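How to object to a plan that affects an old burial ground

This page is for people living near a burial ground, barrow or disused chapel yard in England who have seen a planning notice go up and want to have their say. It was written after the Darnden chapel yard application and has been tidied up since. It is not legal advice.

1. Find the application

Copy the reference number from the yellow notice on the gate or lamp post. Search for it on the council's planning pages. If the search fails, ring the planning desk and ask them to read you the address as they have it on file. The Darnden site was listed under the name of the builder's yard next door, and two of us lost an evening looking for it.

Read the heritage statement first. It is often buried among the drainage reports. Look for any mention of human remains, past digs, or a "watching brief", meaning that an archaeologist will stand by while the ground is opened.

2. Check what is already known

Ask the county's Historic Environment Record for entries close to the site. We asked for everything within 300 metres. There may be a charge, so ask before you order a full search. The county record office may hold burial registers and old plans, and the parish magazine can be useful too.

Keep copies of everything in one place, with the date you got it and who sent it. Paper is fine.

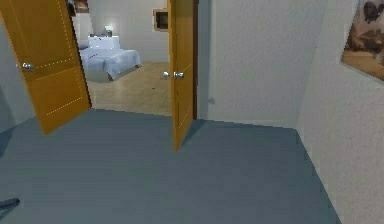
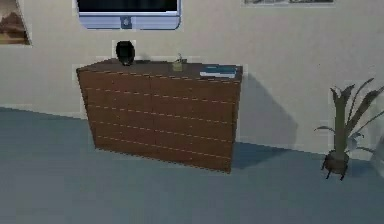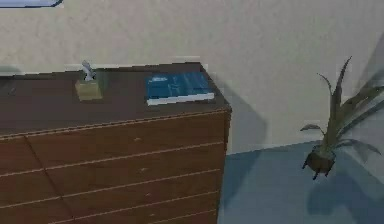 3. Write your objection

Stick to planning matters: harm to the site, loss of setting, missing survey work, access. The planning officer can do very little with a letter that says only that the dead should be left alone, however strongly you feel it. If you do want to make that point, put it in its own short paragraph near the end.

Aim for two pages at most. Quote the page number of the report each time you disagree with it. Tuncay Kahraman's letter on Darnden had 5 numbered points and the officer's report answered each of them in turn, even though it didn't agree with all of them.

Send it before the closing date and save the receipt.

4. Speak at the meeting

If the application goes before councillors you can usually ask to speak. Each council has its own rules, and you may get only three minutes. Read your piece aloud at home with a clock. Ten people saying the same thing will not get ten slots, so agree on one speaker. Doğukan Gökçe spoke for our group.

5. If permission is granted

Read the conditions. You can still ask the council how they will be checked, and when the archaeologist's report will be made public.

A judicial review looks at whether the decision was made lawfully. The judge does not decide whether it was a good one. For a planning permission the claim normally has to be lodged within 6 weeks, and the costs can be heavy even if you lose at the first stage. See a solicitor in the first few days if you are thinking about it.

Moving human remains may also need a separate licence or church permission. Ask the council which applies, and get the answer in writing.

Contact Closbridge Heritage Group | © Closbridge Heritage Group | Back to top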